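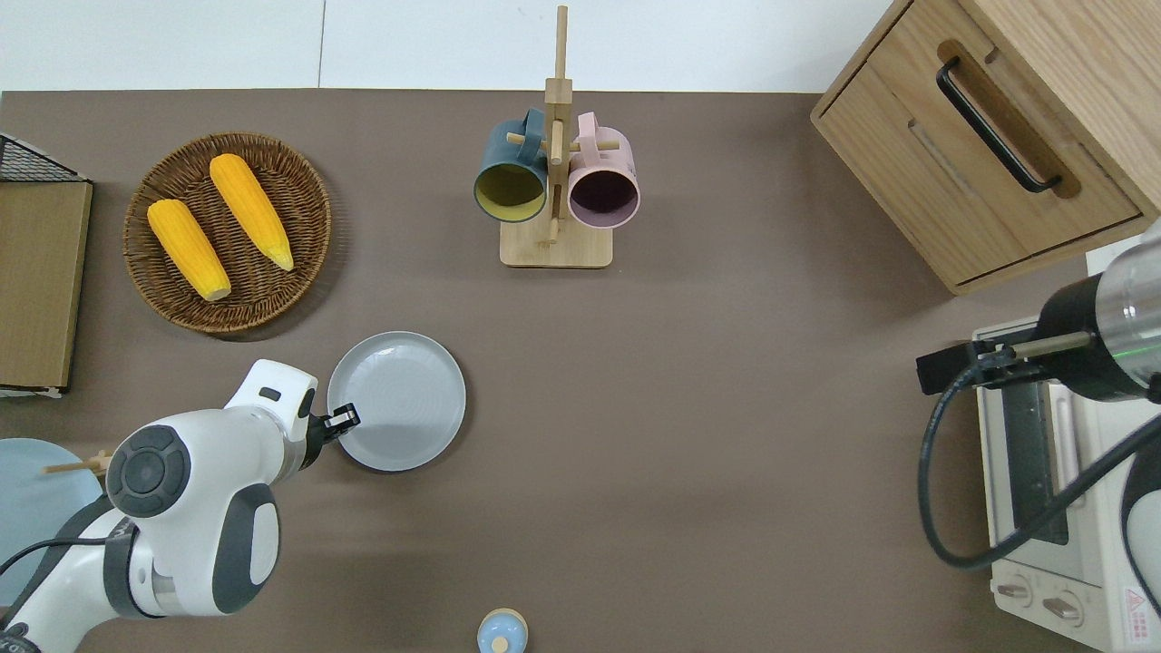

Corn in the basket, mugs on the stand

Away tickets for the Hakala derby: does the loyalty points thing actually work?

Posted by mistuna_row_k, Aug 31, 2022

We play at Hakala in October and the club has just announced an allocation of 500. The email says tickets go on sale in phases. First phase is season ticket holders with 300 loyalty points or more, then season ticket holders with any points, then members, then whatever is left goes to general sale "subject to availability."

I have 235 points. I've been to every home game since I moved back to Mistuna and to most of the away games I could drive to. I don't see how anyone who isn't retired or on the team bus gets to 300 by the end of the summer, but the club says "a significant number of supporters" qualify. They won't say what the number is. I asked by email and got a reply thanking me for my passion.

So what I want to know is this. Has anyone under the cutoff ever gotten a ticket for this one in the second phase? Or is it all gone by then and the later phases are there for decoration? Also, the ticket page says my two preseason games don't count toward points, and I'm sure they did last year. Did that change or am I misremembering?

Please don't tell me to watch it at the Jurneva. I know where the Jurneva is.

northendlifer

You'll be fine. Everybody panics about this game every year and I have never known a real fan who missed out. Just be on the website when the sale opens and keep refreshing. Maybe have it open on your phone too. Come on you Reds!!

tenth_time_unlucky

I'd be careful with the answer above. "Never known a real fan who missed out" isn't much use to the people who missed out, and I was one of them the last time we drew Hakala away. I had more points than you do now, relative to the cutoff they used then, and by the time my phase opened the only seats showing were singles with a restricted view. Those went while I was typing in my card number.

Taking your points one at a time.

The preseason games. You aren't misremembering. They used to be worth five points each and the rule changed when the club moved its ticketing over to Hunness. The old terms are gone from the site, so you can't show it to them, but I have the PDF saved from when I renewed. It only matters if your games were before the switch. If they were, your account should still have those points and you can ask for them to be put back. Ask for the points history for your account, in those words. If you just ask "why are my points low" you get the passion email.

The "significant number of supporters." I don't believe it either, but look at what the club does publish. The attendance for the last home game was given as 3389, and that includes season ticket holders who stayed home. I can't tell you what share of them clears 300 points and I'd be suspicious of anyone on here who says they can. 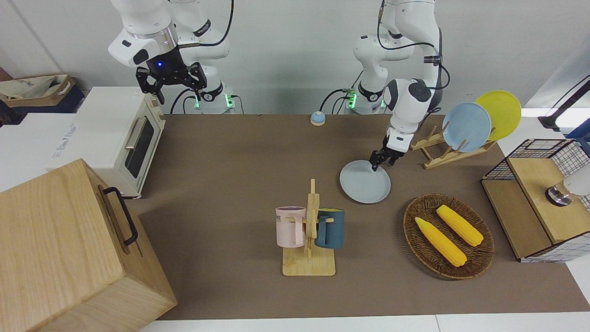
What I would like to know is how many of the 500 ever reach the first phase at all. Sponsors get some. Players' families get some. The travel club gets a block for the buses, and as far as I can tell that block comes out before the points phases start. The email calls it "an allocation of 500" and leaves you to assume they're all on sale. I've asked about this at two fans' meetings and got a different answer each time.

So if you want a practical suggestion, look at the bus. The travel club sells seats with a match ticket included, and the year I missed out they still had places after general sale had closed. You pay more and you get to Hakala three hours early with nothing to do there, but you don't need any points. I can't promise it works the same way this season. Call them, don't email.

As for refreshing the page, Hunness puts you in a queue when the sale opens. The help page says that refreshing loses your place. Two devices on the same account may also knock each other out. It did for my brother-in-law, though he also had bad wifi, so take that for what it's worth.

oldstand_regular

Agree on the bus. One correction: the restricted view seats at Hakala aren't that bad if you're in the front half of the block. You lose the near corner flag and that's it. Back rows, yes, you're looking at a pillar.

Also check that your membership number is linked to your season ticket. Mine wasn't after the Hunness switch and it had me down as having zero points until I phoned. The phone line opens at ten and they do pick up if you call right then. After lunch, forget it.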